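2022-08-19, cloth tracking, still on the two-gripper stuff

OK so the segmenter for the folding data is finally behaving, mostly, and I want to write down what I did before the weekend eats it. Picking up from the Oda branch: the episode splitter was cutting a bimanual clip every time one gripper closed, so a single fold came out as confetti. I ripped out the per-hand trigger and now it looks at both jaw widths together, with a 14 frame window before it commits to a cut. Way better already!

The case I keep using as my sanity check is the stretch, where both grippers have hold of the fabric and it's strung out between them.

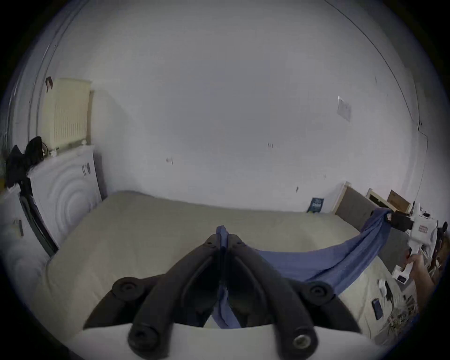

Blue cloth held at both ends over the bed, from the near gripper's camera.

What I like about this one is that the cloth sags a little in the middle, and the old keypoint code just hated sag. It wanted a straight line between the two grasp points and then it would snap the midpoint onto the mattress (lovely, thanks). I swapped the line for a cheap hanging curve with 7 control points and let the mask pull it into place. Runs at 30 Hz on my machine if I don't turn the debug overlay on. With the overlay it crawls, and I haven't looked into why.

Pose is the other half. The wrist view has a ton of plain wall in it and the wall gives the tracker very little to chew on, so drift creeps in whenever the view is mostly white and beige. The head view does better on the whole, so I'm fusing the two with the head camera as the anchor and letting the wrist poses slide in time until they agree. The offset search was stepping in whole frames, silly me, and going to sub-frame fixed the wobble I'd been blaming on the Rakville calibration file since the start of August. Sorry, Rakville.

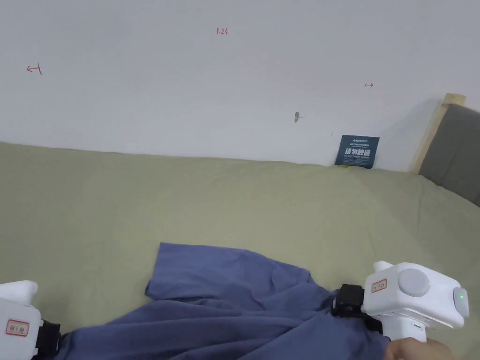
Where it still falls over is occlusion. Once the fabric is down on the sheet and bunched up in folds, a corner under a gripper body is gone as far as the mask is concerned, and the planner happily picks some other corner and calls it the same one. I tried carrying the corner ID forward for 4 frames, which helps with short blips and does nothing for long ones. Next thing to try is tying the ID to the jaw state, so a closed jaw keeps its corner no matter what the mask thinks.

To do: push the splitter, rerun the Wedlow set with the new offsets, find out what the overlay is doing. Grasp labels still need the new schema, see the Ukik page.

Comments (3)

> Does the joint trigger still work if one hand regrasps while the other holds? That's most of my clips.

> Yep, it stays one episode as long as either jaw is closed. Shout if you get a weird one!

> Overlay is redrawing the full mask every tick, I hit the same thing. Draw the outline only.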